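Wurwood: the memory-swapping arm

Gallery, updated 2020-06-16

Wurwood is a shared workshop project to get a robot arm working inside an ordinary desktop computer. Perrine Vidal started it in March with a secondhand arm, and Gervásio Lopes does most of the software. The first goal is modest: take a stick of memory out of a fixture, carry it to the case and put it in the right slot. After that we would like to try drives. Click any picture for the larger version.
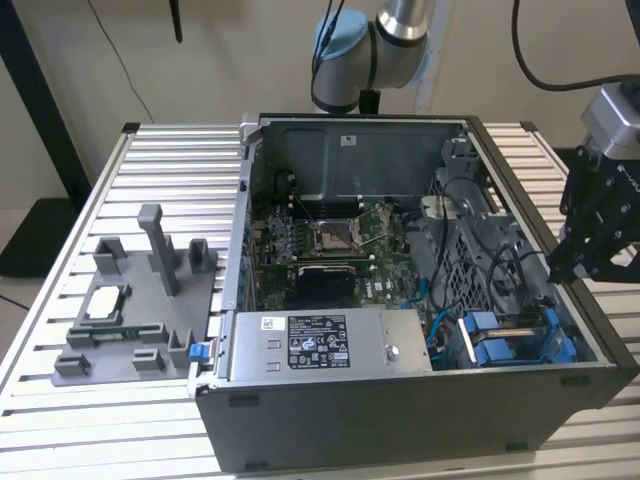
The tower on its side on the slotted table, with the printed fixture to the left of it. The CPU socket is empty.

The fixture is on its fourth version. The first three were printed too thin and moved when the arm touched them. Gervásio redrew it with thicker posts and it took 68 hours of printing, spread over several evenings, to get all the parts we wanted. The drawings are in the Londen folder on the workshop server, together with the older ones. Please don't print from the older ones.

Most of the work now is on the approach to the case. There isn't much room between the parts, and the gripper is wider than a hand at the knuckles, so each path has to be worked out so that the linkages clear the metalwork before the fingers close.
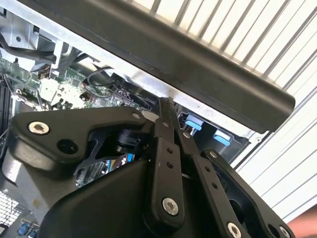

Cables are the other problem. The arm's program, which we call Frota, knows where the case is but has no idea where a loose cable has got to. For the moment we tie them back by hand before a run. Perrine wants to add a check at the start that compares the case with a saved view and stops if something has moved.

We have set ourselves 1,000 runs before we change anything else on the gripper. The log is kept in a plain text file, one line per run, with a note of which slot was used and where it stopped if it stopped. Dilley, the older and slower arm by the door, is still free for anyone who wants to learn the controls first. Ask Perrine for a login.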